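Mendusik promises Excel exports without Excel, at a price

August 24, 2020

Mendusik has put out version 4 of Zukard, its paid library for reading and writing spreadsheet files from C#. The company says the new release opens workbooks "up to 28 times faster" than the last one. It hasn't said which workbooks, on what machine, or with how many formulas in them.

The license has changed too. A single developer seat now costs $1,499 and covers one year of updates. Teams on the old perpetual license keep what they have, but bug fixes for it stop in December. That leaves small shops a few months to decide whether they want to pay again for code that already works.

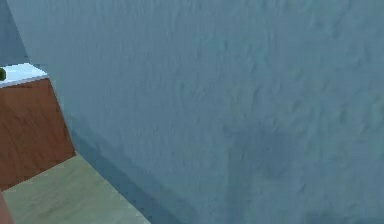
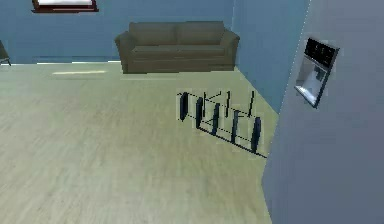
Will code written for version 3 still compile?

Most of it should, according to the release notes, but 56 methods have been renamed or dropped. The ones that set cell styles and print areas are on that list, so anyone who builds formatted reports should plan on some rewriting.

Lorcan Ní Bhriain, who maintains the invoicing software at Gamholm, tried the preview build on a branch. "Opening files was quicker, I'll give them that," he said. "Saving took as long as it always did, and saving is most of what we do." He also found that merged cells came back with the wrong borders after a round trip. Mendusik lists that as a known issue with no date for a fix.

The company points to Craddock, a freight broker, as an early customer that moved its nightly reports to the new version. The case study runs to a page and a half and contains no timings.

A trial can be downloaded after signing up with a work email address. It stamps a notice on the first sheet of every file it saves and stops working after 28 days. Mendusik says a benchmark project with full source code will follow. It said the same when version 3 came out, and that project has yet to appear.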